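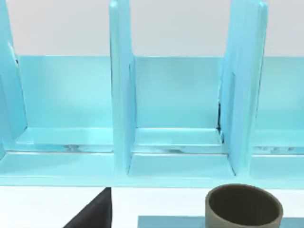

January, started 8:40

Sim session for the cup-to-shelf task, Hellura shelf asset, collecting in the Kellgate build. Goal was to get the set past 150 usable demos before we retrain. Ended at 183 kept, so that part is done.

Setup as of this morning: light blue shelf with open bays, nothing on it at reset, white table, gray wall, cup standing upright in front of the shelf. Wrist camera plus the fixed one. Teleop from the left desk with the usual controller. Episodes capped at 40 seconds. I left the cap alone even though it felt short for the far bay, so that these match what we already have.

Target bay is drawn at random at reset and printed in the console. Lost the first few episodes because I was reading the previous line. Impi changed the print so it clears first. Better now.

9:30. The shelf is close to the wrist camera at the start of every episode. At the reset pose the uprights run out of the top of the picture and you only get part of the right bay. Fine for a person, since I know where the shelf is, but the policy has to pick a bay from that. Two ways to go: back the start pose off a bit, or let the fixed camera do the work. I'd like to try the first one on a small batch and compare. Not today.

Also the thin black line along the right upright, about halfway up, where it meets the back panel. I took it for a shadow at first. It stays put when I move the light, so I think it's a gap in the mesh. Impi Saarinen opened the asset and agrees that the upright and the back panel don't quite touch. Harmless for collision as far as we can tell, but it's a very convenient landmark, and the real shelf won't have it. I don't want the model learning "go to the left of the black line." Options are to close the gap, or to vary the shelf texture enough that it doesn't stand out. Closing it is cleaner. Impi will do it in the asset and re-render the kept episodes from the saved states, so we don't have to redo the driving.

10:15. Grasp notes. Coming down on the cup from above with one finger inside the rim works but tilts the cup when lifting. Grasping from outside, lower on the wall, is steadier but I have to rotate the wrist before going into the bay or the finger hits the upright. Settled on the outside grasp for everything from here on. The earlier rim grasps are tagged "rim" in the notes field. Leave them in for now. If the policy dithers above the cup we will know where to look first.

Placement: release only when the cup bottom is on the bay floor. I was letting go a little high before coffee and the cup bounced in several of them. The success check passes those because it only looks at the final position. Went back through and dropped the ones with a visible bounce. The check should look at release height too. Added to the Oddsson list.

11:50. Sim crash at reset, no useful message. Restarted, lost one episode. Second crash twenty minutes later. Both times I'd hit reset while the writer was still saving. Waiting for the save light seems to avoid it, no crashes after that.

Lunch.

1:20. Went through the reflections. The bay floors are slightly glossy and pick up blurry darker patches, and I wondered if that was worth turning off. Decided to keep it. The real panels are shiny too and we have had trouble with that before, on the Florkeder bins, where everything was trained matte.

Did 30 episodes with the cup start position jittered wider than the default. Slower to drive, and a few times the cup spawned so near the shelf base that I had to drag it back before I could grasp it. Kept those, with the drag. They look like ordinary recoveries and we are short on recoveries.

3:05. Upload to the shared drive. With today's the whole set is at 878 episodes across all shelf tasks. Bay split for the cup task leans to the middle, because I threw out more of the left and right ones for clipping the uprights. Next session should force left and right until it evens out.

To do:
Close the mesh gap, re-render (Impi)
Release height in the success check
Block reset while the writer is busy
Small batch from a backed-off start pose, same seeds
Force left and right bays next time
Ask whether the 40 second cap can go up for the far bay

Controller battery is low, left it on the charger by the window.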